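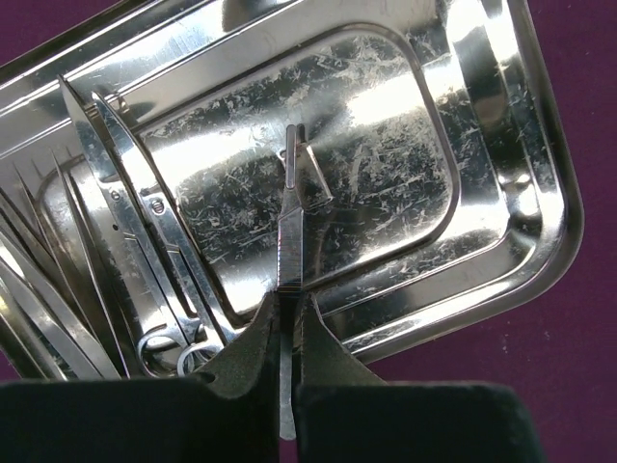
Tray and scalpel handle, prep bench, Usulbridge teaching lab.

INSTRUMENT TRAY CHECK, FEBRUARY
Gullgate stock, bench 2

Rim, chips or sharp spots: Pass. Light scuffs along one side. Still polishes up.

Well floor: QUERY. Fine scratches all over. The supplier calls this "surface wear only." Maybe. I'd like to know what wear looks like when it isn't only surface. Last check said "as new," which I don't believe.

Corners and step down to the well: Pass by eye. Run a swab along the step before signing.

Scalpel handle, grip: Pass. Grooves need the small brush, whatever the wash label claims.

Scalpel handle, blade mount: Try a blade on it. A look is not a test.

Wash count: Kiltholm sheet says good for 3,000 cycles. Our log shows 400, with 9 pages missing. Treat the count as unknown.

Purple cover: Lighter specks near one edge. Lint or residue, not settled. Change it and look again.

Result: HOLD tray. Handle may go back once the blade fit is done.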